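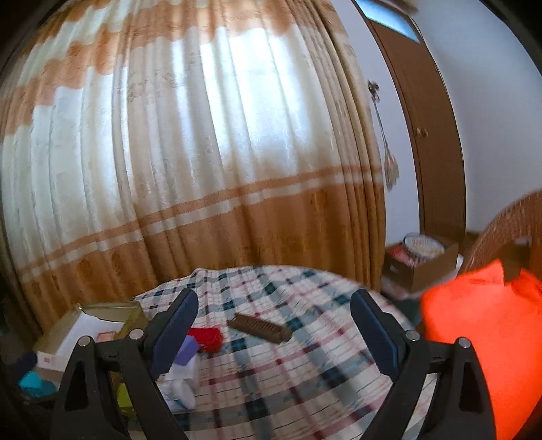 Two patterns in one room and the roof stays on

Search this blog
Go

I've been reading up on curtains, a sentence I never planned to write. It started with my sister-in-law Birthe Holst, who stood in our dining corner in July with her coat over her arm and said, very kindly, that the curtain and the tablecloth were "fighting." She offered to send me some links. She sent me a lot of links.

For anyone who hasn't been over, the curtain is the long one with the scalloped orange-brown bands at the top, then the pale stretch, then the diagonal stripes and the darker gold part underneath. The tablecloth is plaid. Gray bands, dark squares, thin maroon lines, a bit of light blue. I bought them years apart and I wasn't thinking of one when I bought the other. According to the links, I should have been. I should have picked an "anchor" and an "echo."

I don't believe in the echo. I gave it a fair try, though, and I'm writing down what I did in case somebody else has been sent the same links.

The matching theory

The idea is that you take one color out of the bigger pattern and repeat it in the smaller one, so the eye has somewhere to go. My eye has never had trouble going places. But all right. Birthe left me a sample book from Frerichs, the fabric store out past the car wash, and I spent an evening holding little squares of cloth up against the curtain.

The trouble is that the curtain is several colors depending on when you look. In the morning, with the light coming through, the pale part goes almost blue-white in the middle and the bottom stays brown. By supper it's all one sort of toast color. A sample that echoed nicely at breakfast had nothing to say to anybody at 6 p.m. The links don't mention this. Every room in them seems to be permanently eleven in the morning.

I also noticed that "neutral linen" was the answer to nearly every question. Busy curtain? Neutral linen cloth. Busy cloth? Neutral linen curtain. Small room, large room, north-facing room, linen. I start to wonder who has the linen to sell.

The tablecloth called Surum

I did buy one thing. Frerichs had a plain round cloth, 60 inches, on the markdown table. The label said Surum, color "oat." I put it on for five days.

Day one it looked very clean and grown-up and I thought, well, maybe she's right. Then Ellen had tomato soup. Then I had coffee. By the end there was a ring, a smear, a second ring touching the first, and a gray patch where the newspaper goes. I washed it on the setting the label told me to and the first ring is still in there if you know where to look, and I do know where to look.

The plaid has been on that table through gravy, candle wax and a whole winter of Ellen's watercolors, and I couldn't point to any of it. Maybe it's filthy. I'm prepared to hear that. But a tablecloth has a job to do and I'd like to see the oat one do it.

Ellen's opinion, since she eats there too, was that the oat one made the table look like it was waiting for a doctor.
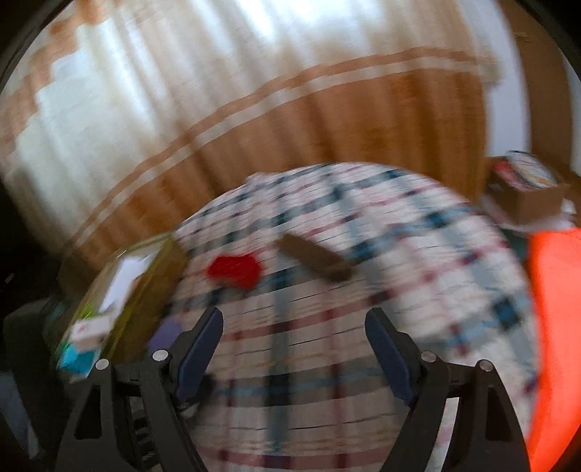

Anyway the plaid is back on, and it went on crooked the first time, as it always does. A round table and a plaid cloth don't get along in one respect, and I'll give the experts this much. You have straight lines running over an edge that isn't straight, and if you set it even slightly off, the lines point at the corner of the room and you feel like you're on a boat. I turn mine until the wide bands run more or less with the wall and then I walk away before I can fuss with it.

There are little weights you can clip along the hem, by the way. Skolleck makes a set of four. I tried them and I can't say they did a thing on a table indoors, where as far as I know there is no wind. Ellen uses them to hold her book open. They're good at that.

What a new curtain would cost

I went as far as getting a price. I measured the window, measured it again when the two numbers didn't agree, and took the worse one to Frerichs. A made-up curtain in the neutral linen came to $236, hemmed, without the lining they strongly suggested. I asked what the lining was for and was told it "helps the fabric fall." The one I have falls fine. It's been falling for years, in deep folds down the middle and bunched up tight at the door side where I shove it over. Gravity seems to be included.

For that money I could get something done about the door. Or at least the bit of wall next to the door, where the long brush hangs on the wall, which is another thing Birthe looked at a little too long. She feels cleaning things belong in a closet. Mine hangs where I can grab it. When the brush was in the closet I swept maybe half as much, so I'm not persuaded that was the tidier arrangement.

And yes, there's a cardboard box by the door. It's full of stuff headed somewhere else. The links have a whole section on "drop zones," with baskets and labels and a bench. I've looked at the bench. It's a place to put a box.

Where I've ended up

I did change two things, so it wasn't a total waste of a month. I took the curtain down and shook it out on the back step, and the amount of dust that came off was not flattering. The pale part has a faint raised pattern that I'd sort of forgotten was there. If you have an old curtain you're sick of, try that before you spend any money.

The other thing, I stopped keeping the plaid on all the time. I fold it back to half when I'm working at the table, so there's a place to write that isn't lumpy. It looks odd. I can live with odd.

The oat cloth is in the drawer. I'm told it would make nice napkins, and I had a look at a tutorial for that, and step one was to buy a special pair of scissors. So it's going to stay in the drawer a while.

Birthe is coming again around Thanksgiving. If she still thinks they're fighting she can sit with her back to the curtain - that's the warm side of the table anyway, and she's always complaining about the draft.

Contact | © All text and photos mine, please ask before borrowing | Back to top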